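Keeping a folding station safe and tidy

I get asked a lot about house rules for robot folding, so these are mine! First, keep your hands out of the reach of both arms until they're parked — even for a stray sleeve. Second, cap the speed at 20 per cent whenever you try a new garment. Clear anything off the cloth that isn't being folded or already folded.
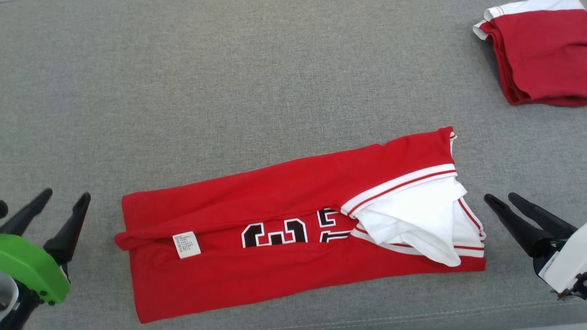
Slippery sportswear gets its own test run too, and if a fold goes wrong twice, press stop and start again from flat.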